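Snack box check, spare bedroom – the September sheet with my comments

This is the same list I've been using all year, filled in as I went, with my notes left in. A few of you in the Jasdale swap asked to see a filled-in one and not the blank, so you're getting it warts and all. Marks are OK, FIX or REDO. If a line says FIX it got fixed before the box left the house, unless I say otherwise.

Box going to: Skomalley, the student halls, room 3067
Packed in: spare bedroom, on the floor by the bed
Started: just after 4 p.m.

PART 1. THE ROOM

1.1 Floor clear where the box will stand
FIX. Phone charger, one slipper, and the cord for the blinds, which somehow reaches the floor now. I tied the cord up. I'd love to say I always do this bit first but I was already on my knees when I found the slipper (with my knee).

1.2 Enough room to get up without grabbing the box
OK. I put the box in front of the bed so I can push up off the mattress. Last winter I leaned on a half-packed box to stand up and went straight through the side of it, so yes, this is a real line on the list and you can laugh.

1.3 Walkway from the bed to the door
OK. Packed everything on the window side. You need to be able to walk out with a box in your arms and not see your feet.

1.4 Light
OK, just. By 5 it gets dim down on the floor and I can't read the small dates, so I turned the lamp on. If you're squinting, you're going to guess, and the dates are the one thing I don't want anybody guessing.

1.5 Scissors and cutter
FIX. Cutter was open on the bedspread. Closed it and moved it to the dresser. The rule in this house is the blade is out for the cut and then it's in again, and I broke my own rule, so there you go.

1.6 Pets and small people
OK. Door shut. The dog is very interested in chips.

PART 2. THE BOX ITSELF

2.1 Right size
OK. I was tempted by the bigger one because it's always nice to throw in more, but a big box with air in it gets squashed, and then so does everything you were being so generous with.

2.2 Walls
OK. Pressed each side with a flat hand. It should push back at you a little. If it folds like a cereal box it goes to the recycling no matter how pretty it is.

2.3 Corners
OK. One corner had a soft spot near the top, not down where the weight sits. I'm fine with that for snacks. I wouldn't be for jars.

2.4 Bottom seam
REDO. I'd taped it one time along the middle and called it good. Flipped it over and put on three strips, with the ends running up the sides. I use the Inov tape, the wide one, because it tears straight and I don't need the cutter for it. Any wide packing tape will do, just please don't use the clear gift kind. Somebody in the swap did and the bottom opened on the front steps.

2.5 Smell
OK. Put your whole face in there, I mean it! I once used a box that had held dryer sheets and the crackers tasted like laundry for weeks.

2.6 Staples, or bits of old plastic strap
OK, none. Run a finger along the inside edges slowly. Slowly is the word. I have a little scar from a staple and I still rush this one.

2.7 Dry
OK. The box had been up on the closet shelf. The ones in the garage I don't trust after the rain we had.

2.8 Flaps fold and meet
OK. Creased the flaps back and forth a couple times so they stay out of my way while I load. They do fight you if you skip this.

PART 3. THE SNACKS

3.1 Dates
OK. I go by whatever date is printed on the bag and it has to be at least a month out. The kid in 3067 does not eat fast (or says so). Anything shorter than a month goes in our own cupboard, which is the nicest part of the job.

3.2 Seals
FIX. One bag from the corner store had a top seal that lifted when I ran my thumb along it. Not open, but it wasn't going to stay shut in a truck either. Swapped it for another one. Check both ends, and the long seam down the back while you're at it. I lay bags face down for that and half the time they stay face down, which really doesn't matter, the chips don't know.

3.3 Air test
OK. Gentle squeeze between two palms. A good bag stays puffy. If it sighs at you, out it comes. Don't do the squeeze like you're testing a melon, I popped one doing that and we had crumbs in the bedspread.

3.4 Allergy words
OK. This one gets read out loud, every single bag, even the kind I've bought 50 times, because the recipe can change and the front of the bag won't tell you. Skomalley halls share a kitchen and there's a nut allergy on that floor. So, no nuts, and nothing that says "may contain" either. I had one bag that I wasn't sure of, the print was tiny, and I left it out. Not sure means no.

3.5 Greasy or sticky outsides
OK. Wiped one with a damp cloth and dried it well. A sticky bag will glue itself to its neighbor.

3.6 Weight
OK. The box came in well under my limit. My own limit is whatever I can lift off the floor with a straight back and set down quietly. If it lands with a thump, it's too heavy, take something out.

3.7 Glass
None, and there won't be. I know, I know, the good salsa. Buy it when they visit.

3.8 Chocolate
None this time. Still too warm in September here. I'll start putting it in again when I need a sweater to walk to the mailbox.

PART 4. PACKING

4.1 Everything out where I can reach it before I start
FIX. I'd left half the stuff on the kitchen counter and went back and forth until I was cross with myself. Now the rule is that the packages all come in with me and sit on the floor beside the box.

4.2 Reaching in
OK. Kneel, don't bend. I also don't twist with something in my hand anymore, I shuffle around so I'm facing the box. My back thanks me.

4.3 Heavy and flat at the bottom, puffy on top
Didn't apply much, this was close to an all-puffy load. When it's only bags, I do the corners first. Stand one up against a back corner, let it lean, and lay the next one down beside it. You'd be surprised how much better they sit once they have a wall to lean on.

4.4 Sharp corners of bags
OK. The pointy ends of a bag can poke the one next door, and a full bag has surprisingly stiff points. I turn them toward the cardboard if they'll go.

4.5 Nothing pushed down
OK. If it needs pushing, it's a piece too many. I took a 400 gram bag of pretzels back out for this reason, and I won't say where they went.

4.6 Filling the gaps
OK. Crumpled paper, fist-sized balls. I use the plain brown stuff that comes in the Brito orders and save it in a pillowcase. No newspaper, it comes off on everything.

4.7 Shake test
REDO. Flaps held shut, lift it an inch, tilt it left and right. I heard sliding. Two more balls of paper and it went quiet.

4.8 Note inside
OK. Goes on top, with the address on it too, in case the label comes off the outside. I forgot this in two boxes last spring and both got there fine, but I fretted the whole time.

PART 5. CLOSING UP

5.1 Count what's in your hands
Silly one. Scissors, pen, tape, glasses, all accounted for and none of them in the box. I have mailed my reading glasses to Skomalley.

5.2 Top tape
OK. Same as the bottom, three strips.

5.3 Label
OK. Flat face, no wrinkles, old labels and old barcodes crossed out with the fat marker. If you're using a box that came from a store with printing all over it, put the label where the printing is lightest.

5.4 Carrying it out
OK. Door open first, dog second, box last.

Things I'd change for next time: move the lamp before I start, and put 3.4 right at the top of Part 3, because it's a waste to check the seal on a bag you can't send. I'd also like a line about long sleeves, which I keep getting stuck to the tape.

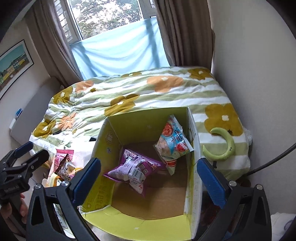

And if you print this one out, leave yourself more room under Part 4 than I did. I ended up writing 4.7 sideways in the margin, and it took me two tries to read it back.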